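Speaker notes: Sharing a long table
Talk for the November members' evening, Plenilier reading room

Slide 1. Title

Good evening and thank you for coming. Wait until the door is closed, because the corridor is noisy. Tell them that the talk is short and that questions are welcome at the end, also in other languages if I can understand them.

Say how I came to this subject. When I moved to Sovine I rented a desk in a shared workroom, and I had never before worked at the same table as strangers. In my country we had offices with doors. So I had to learn the manners of a table as one learns the manners of a foreign dinner, by making mistakes.

Slide 2. What is a shared table?

I don't mean a table in a café. In a café you pay for the coffee and the table is lent to you with it. I mean a table which several people use for work, on the same day or on different days, and which belongs to all of them and to none of them.

Examples to say aloud: the sewing table in a school, the big table in a library, the kitchen table in a flat with many students, the bench where people repair bicycles. Ask who in the room has used one this week. Let them raise hands, don't comment too long.

Slide 3. The invisible border

When two people sit side by side there is a border between them, although no line is drawn. You notice it only when a cup crosses it. I once put my dictionary on the other side of this border and the lady next to me moved it back with one finger, very politely. We did not speak about it. After this I bought a thinner dictionary.

The border is not always in the middle. A person who draws needs more place than a person who reads. I think we should say this openly at the beginning of the day: "I have large papers today, is it all right?" It takes one sentence.

Pause here. Drink water.

Slide 4. The surface itself

This part is for those of you who have to choose or buy a table. I was in the small group which chose ours at Flunent, where I worked before, and we discussed it for 3 months. It was too long.

A dark table looks elegant and shows every crumb. A very white one tires the eyes in the afternoon, when the sun is low. For most work I would take a light wood with a quiet grain. Small things like pins and screws can be found on it, and a scratch does not look like a disaster.

The edge is also important. If it is sharp, your forearms will tell you by four o'clock. Please touch the edge before you buy, and sit at the table for some minutes, even if the shop assistant looks at you strangely. 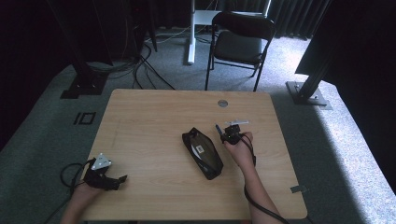
Slide 5. Height

Our tables at Flunent were all the same height and the people were not. The tall ones bent over like question marks. We could not replace the tables, so we bought chairs which go up and down, and 2 footrests for the shorter people. The footrests became very popular and we had to buy one more.

If you work standing, the table should come to your elbow or a little lower. For fine work, for example glueing or sewing by hand, it can be higher. Show this with my own arm, and step away from the microphone.

Slide 6. Noise

A table carries sound. If I put down my keys at one end, the person at the other end hears it through her elbows. Felt under the feet of boxes and lamps helps very much. It is cheap, and you can cut it with ordinary scissors.

Typing is more difficult. I had a colleague who typed as if he was angry with the letters. He was a gentle man. We put a folded cloth under his keyboard and after some days everybody was calmer, also he.

Slide 7. What stays overnight

Here I become strict, so smile when you say it.

In the workroom in Sovine there was a rule that the table must be empty at seven in the evening. At first I found this rule unfriendly. I had a work with many small pieces, and each evening I had to put them in a tray and each morning to lay them out again. Then I came one morning and found a table full of the things of another person, and I understood the rule.

Suggestions, read slowly:
Give each person one tray, all trays of the same size.
Put the shelf for the trays near the table.
Write the name on the short side, because this is the side you see on the shelf.

We had 70 trays in Sovine and this was enough, even in winter when more people came.

Slide 8. The card with "Ok"

This is my favourite part. At the end of the day, the last person turned over a small card on the table. On one side it said "Ok", and the other side was blank. If something was broken or sticky, you left the blank side up and wrote on it with pencil. I like it because you could report a problem without looking for someone to complain to.

We printed 500 of these cards. It was too many. I have brought a pile of them and you may take some home.

Slide 9. Questions

If there are no questions, ask them about the worst table they ever worked at. There is always an answer to this one.

Remember to thank the reading room for the tea. Put the chairs back along the wall before leaving.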